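Retrial (sentencing)

A retrial on sentence, also called a resentencing or a new penalty phase, is a court hearing in which the punishment of a convicted person is decided again while the finding of guilt is left standing. It is found mainly in legal systems where guilt and punishment are dealt with in separate stages.

Background

In a two-stage trial, the court first decides whether the accused committed the offence. If the answer is yes, a second stage is held on the sentence. The two stages may use the same jury or different ones, and in some courts the second is heard by a judge alone. An appeal court that finds a fault in the second stage can set aside the sentence and send the case back without touching the verdict.

Common grounds include a wrong direction to the jury, evidence on character that should have been left out, poor work by the defence lawyer at the penalty stage, and a later change in the law that applies to past cases.

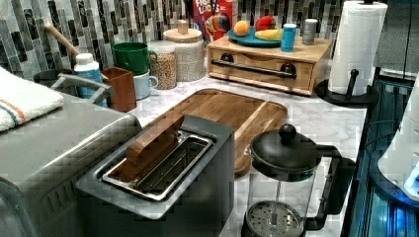

Cutting board and French press on a kitchen counter.

Procedure

The case normally returns to the court that first heard it. If the original judge has retired, another is assigned. A new jury is chosen where the law calls for one, and its members are told that guilt has already been settled and is not open to them to decide.

This creates a practical problem. The new jurors have not heard the first trial, so the prosecution must present enough of the facts for them to weigh the crime. Some witnesses are called again. Where a witness has died or cannot be found, the earlier testimony may be read from the transcript, subject to the rules on hearsay. Transcripts in long cases can exceed 4000 pages, and both sides usually agree a shortened version before the hearing.

The defence may bring material that was not used before, such as medical records, school reports or evidence of conduct in prison.
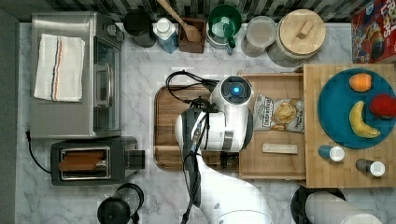
Possible outcomes

The court may impose the same sentence, a lighter one or, in some places, a heavier one. Many systems limit the last of these so that people are not put off from appealing. Time already served is generally counted towards a new prison term.

The parties can also agree a sentence without a hearing. Prosecutors sometimes take this course when the evidence is old or when the family of the victim does not wish to go through court again.

Criticism

The legal writer Rogério Barbosa has argued that resentencing places a heavy load on witnesses, who may be asked to repeat painful evidence many years after the event. He has proposed wider use of recorded testimony.
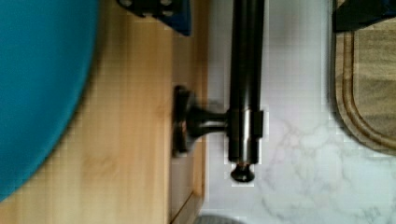
Defence lawyers have objected to this on the ground that a recording cannot be cross-examined, and that questions left out of the first trial are often the ones that matter at the second.

Delay is another complaint. A hearing may be put off several times while experts are instructed and records are traced.

See also

Appeal
Aggravating circumstances
Mitigation
Remand (court procedure)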